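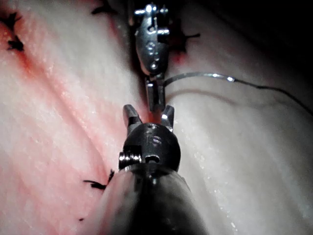

글쓴이 매듭세번 | 봉합연습 게시판 | 오후 11:40 | 조회 2094

봉합 패드로 연습한 시간이 정말 실력이 되나요?

제목 그대로입니다. Niteck 패드를 5월부터 썼는데 점점 의심이 듭니다. 판매 페이지에는 "실제 조직과 같은 저항감"이라고 적혀 있는데, 뭐랑 비교해서 같다는 건지는 아무리 내려 봐도 없어요. 어느 부위인지, 두께가 얼마인지도 없고요.

바늘을 기구에서 기구로 넘기는 동작은 확실히 늘었습니다. 받는 쪽 집게를 벌리고 기다렸다가 휜 바늘의 어디를 무느냐, 거기까지는 몸에 붙었어요. 문제는 그다음입니다. 바늘이 들어가는 느낌도, 실을 당겼을 때 절개 가장자리가 딸려 오는 정도도 너무 얌전합니다. 지금까지 94바늘쯤 떴는데 찢어진 적이 한 번도 없거든요. 제가 잘해서 그런 것 같지는 않습니다.

이걸로 연습해서 실제로 도움이 됐다는 분 계시면 근거를 좀 듣고 싶습니다. "손에 익어요" 같은 말 말고요.

댓글 1
곡침수집가
찢어지지 않는 건 패드 탓이 맞습니다. Niteck은 안에 그물망이 들어 있는 제품이라 웬만하면 버텨요. 그래서 초보가 사면 기분이 좋습니다. 저는 그 기분값을 낸 거라고 봅니다.
다만 바늘 넘기기가 늘었다면 그건 는 겁니다. 패드가 뭐든 상관없는 동작이니까요.

댓글 2
점심은김밥
저는 생각이 다른데요. 힘 조절은 어차피 나중에 다시 배웁니다. 처음부터 잘 찢어지는 걸로 하면 각도 볼 정신이 없어요. 글쓴이는 패드한테 너무 많은 걸 바라시는 듯.

댓글 3
매듭세번 (글쓴이)
판매 페이지가 그만큼 약속했으니까 바라는 거죠. "각도 연습용"이라고만 써 놨으면 저도 불만 없습니다.

댓글 4
회색수건
Sonell로 바꿔 보세요. 차원이 다릅니다. 절개선 옆이 진짜처럼 밀려요.

댓글 5
곡침수집가
"진짜처럼"의 기준이 뭔가요? 시비 거는 게 아니라, Sonell 후기는 다 그 표현인데 두 제품을 같은 바늘, 같은 실로 비교한 글을 못 봤습니다. 바늘이 무뎌진 상태로 옛날 패드를 쓰다가 새 패드 사면서 바늘도 새로 뜯으면 당연히 다르게 느껴지죠.

댓글 6
회색수건
음... 바늘도 새로 뜯긴 했습니다.

댓글 7
점심은김밥
ㅋㅋㅋ

댓글 8
느린손
패드 얘기만 하시는데 실 길이도 좀 보세요. 왼쪽 바늘에서 검은 실이 아래로 한참 늘어져 있잖아요. 저렇게 길면 한 번 당길 때마다 실 정리하다가 끝납니다. 매듭 한 개 연습할 거면 훨씬 짧게 잘라서 쓰는 게 낫습니다. 그리고 저는 짧은 실 끝부터 챙깁니다. 그걸 놓치면 매듭은 시작도 못 하더라고요.
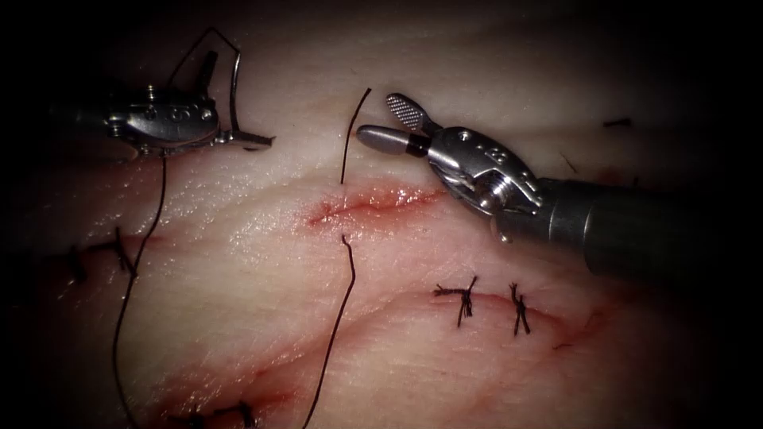

댓글 9
Abeysekara
집게 안쪽 면 얘기도 덧붙입니다. 위쪽 날은 촘촘한 격자무늬 톱니고 아래쪽은 매끈하고 둥근 원통 모양이죠. 저런 조합으로 실을 물면 어떤 느낌인지 글쓴이한테 묻고 싶네요. 양쪽 다 톱니인 걸로 연습한 사람과 감각이 같을 리가 없는데, 패드 후기에 기구 얘기를 적는 사람은 거의 못 봤습니다.
절개선도 그렇습니다. 패드에 선이 세 줄 나 있어도 가운데 벌어진 데만 계속 꿰매면 거기만 익숙해집니다. 방향을 바꿔서 해 보셨는지?

댓글 10
매듭세번 (글쓴이)
방향은 안 바꿨습니다. 찔리네요. 가로로만 했습니다.
실 길이는 느린손님 말씀이 맞는 것 같습니다. 아까워서 길게 쓰고 있었어요.

댓글 11
느린손
아까워서 길게 쓰면 엉켜서 더 버립니다. 제 경험으론 그랬어요.

댓글 12
곡침수집가
길게 쓰는 것도 연습 아닌가요. 연속봉합을 할 거면 긴 실 다루는 법을 어디선가는 배워야 하는데 매번 짧게 자르면 그건 언제 합니까.

댓글 13
느린손
연속봉합이면 당연히 길어야죠. 글쓴이가 뭘 하려는지부터 안 적혀 있어서 저는 단순 결절로 읽었습니다.

댓글 14
매듭세번 (글쓴이)
단순 결절 맞습니다. 본문에 적을 걸 그랬네요.

댓글 15
점심은김밥
그래서 Niteck은 버리시나요?

댓글 16
매듭세번 (글쓴이)
아뇨, 이미 산 거니까 다 쓸 겁니다. 세로 방향으로 돌려서, 실은 짧게, 바늘은 새로 뜯어서 해 보려고요. 그래도 여전히 얌전하면 Sonell을 같은 바늘, 같은 실로 비교해서 올리겠습니다. 판매 페이지 문구는 여전히 안 믿습니다.

댓글 17
곡침수집가
비교하실 때 어느 쪽을 먼저 했는지도 꼭 적어 주세요. 나중에 한 쪽이 손이 풀려서 좋게 나옵니다.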